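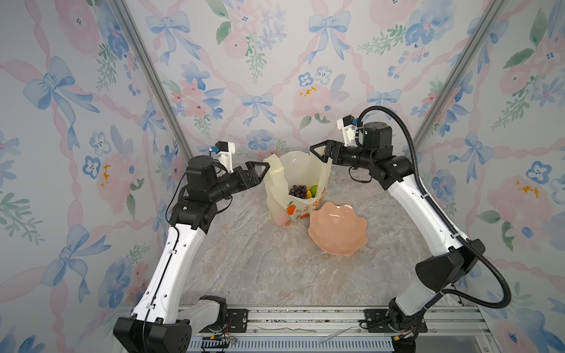 Parents who took part in the Coutinho study told us, again and again and in nearly every way a person can say it, that the hardest stretch of the day for feeding children is the hour after school. Everyone is tired, dinner is not ready, and whatever is easiest to reach is what gets eaten. We had gone into the project expecting to hear mostly about money and about picky eaters, and we did hear plenty about both, but the talk kept coming back to where food sits in the house and what has to be done to it before a child can eat it. Fruit is a good case. It may come home from the store and stay in its bag while the bowl meant for it stands right there, as with the bag of fruit and the pink scalloped bowl in Figure 5, and we came to think of the distance between the two as something worth asking families about. We call this the unpacking step, a plain name that Edileuza Sales used in our early notes and that the rest of us picked up without ever really deciding to.

Of the 1233 households that returned the first survey, 189 agreed to a longer conversation at home, and it is those conversations we lean on in this section. We asked each parent or grandparent to walk us through an ordinary afternoon, starting from the moment the first child came through the door. We did not ask what the children should be eating. That was a choice we argued over for a good while (Ismael Pacheco was for leaving the question in, and he had sensible reasons), but our trial interviews had shown that once the word "should" was spoken, people began to apologize to us, and an apologizing parent is not going to tell you very much about crackers.

What we heard instead was generous and full of detail. One mother of three in Clovico described keeping two kinds of snacks, the kind she would hand over and the kind she hoped would be asked for, and she laughed when she said which shelf each one lived on. A grandfather told us he peeled and cut everything himself, partly for his grandson's sake and partly, he admitted, for the company at the counter. Several families said that fruit was bought with good intentions and then forgotten in the bag until the weekend. Others said just the opposite, that the bag was emptied by small hands before anyone had a chance to put it away, and we want to be careful to give those homes their due, for they are easy to lose when a paper sets out to describe a problem.

We should be clear about how far these accounts can carry us. The families who invited us in were likely more at ease talking about food than those who did not, and most of the visits took place in December, when school schedules are loose and kitchens are full of things that are not there the rest of the year. We also have no record of what was eaten, only of what was remembered. The food diaries kept by a smaller group of families in Mevow help a little on this last point, and we turn to them in the next section.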